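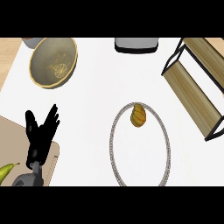
Image credit: Jannik Baumgart

## 3. Setting Up and Using the Alska Kitchen Scale

Read this section before you weigh anything on the scale. The steps apply to the Alska bench model and to the Alska Compact, except where a note says otherwise. Battery types and spare parts are listed in Section 6.

### 3.1 Choosing a place for the scale

1. Pick a flat, hard surface. A countertop or a firm table works well. Cutting boards, cloths and rubber mats bend under load and will change the reading.
2. Keep the scale at least an arm's length from the stove and from any fan or open window. Moving air can make the last digit jump.
3. Check that all four feet touch the surface. Press lightly on each corner of the platform. If the scale rocks, turn the foot nearest the loose corner counterclockwise until it sits firm.
4. Leave the scale in the room for 32 minutes before first use if it has come from a cold car or garage.

**Caution:** Do not place the scale on top of a microwave oven or a refrigerator. Vibration can damage the load cell over time.

### 3.2 Inserting the batteries

1. Turn the scale over and rest it on a folded towel. Do not press on the platform while it is upside down.
2. Slide the battery cover toward the arrow and lift it off.
3. Put in 3 AAA batteries. Match the plus and minus marks inside the compartment.
4. Replace the cover and turn the scale upright.
5. Pull the clear film off the display.

Do not mix old and new batteries. If the scale will be stored for more than a month, take them out.

### 3.3 Turning on and zeroing

1. With the platform empty, press **ON/ZERO** once. All segments of the display light up briefly.
2. Wait until the display reads 0.
3. If it shows any other number, press **ON/ZERO** again and keep your hands off the counter.
4. Press **UNIT** to change between grams and ounces. The scale keeps your choice after it is turned off.

If the display shows "Lo," replace the batteries before you go on. Readings taken with weak batteries may drift.

### 3.4 Weighing with a bowl

Most food is weighed in a bowl or other container. The tare function subtracts the weight of the container so that only the food is shown.

1. Turn the scale on and wait for 0.
2. Set the bowl on the center of the platform. A wide bowl can hide the display. Press **HOLD** to freeze the reading, then lift the bowl to see it.
3. Press **TARE**. The display returns to 0 and a small T appears at the left.
4. Add the food slowly. Pour from low down and stop a little short of the amount you want, then finish with a spoon.
5. Read the display once the dot beside the number stops blinking.

To add a second ingredient to the same bowl, press **TARE** again and repeat steps 4 and 5. The bowl and everything in it still count toward the maximum load printed under the platform.

When you lift the bowl off, the display shows its weight as a negative number. To clear it, press **ON/ZERO**.

**Note:** The rim of the bowl must not touch the wall, the display housing or anything else on the counter. Even light contact takes weight off the platform.

**Note for Compact owners:** The Compact has no **HOLD** button. Use the round riser from the box under any bowl wider than the platform, and tare the riser and bowl together.

### 3.5 Checking the scale

Check the scale when you first set it up, and again after it has been dropped or moved to another house.

1. Turn the scale on and let it zero.
2. Place the check weight from the box in the center of the platform and write down the reading.
3. Move the weight near each corner in turn. Write down each reading.
4. Compare the readings with the value on the card that came with the weight.

If any reading is off by more than 3 grams, follow the calibration steps in Section 4. If the scale still reads wrong, contact the Petridis service desk at the Zusach office. Have the serial number ready.

### 3.6 Automatic shutoff

The scale turns itself off when the reading has not changed for a while. The tare value is lost when this happens. For long recipes, press and hold **UNIT** until "A-0" appears, and the scale will stay on until you turn it off by hand.

### 3.7 Cleaning

1. Turn the scale off.
2. Lift the platform straight up. Wash it in warm water with dish soap and dry it fully.
3. Wipe the base with a damp cloth. Do not run water over it.
4. Set the platform back on its four pins and press gently.

**Caution:** Never put the base in a dishwasher. Do not use scouring powder, bleach or oven cleaner on any part.

Flour and sugar can collect under the platform and stop it from moving freely. Brush them out with a dry pastry brush when the scale is slow to return to 0.

*Section 3 revised December 22, 2018. Text by Michalis Tsakiris.*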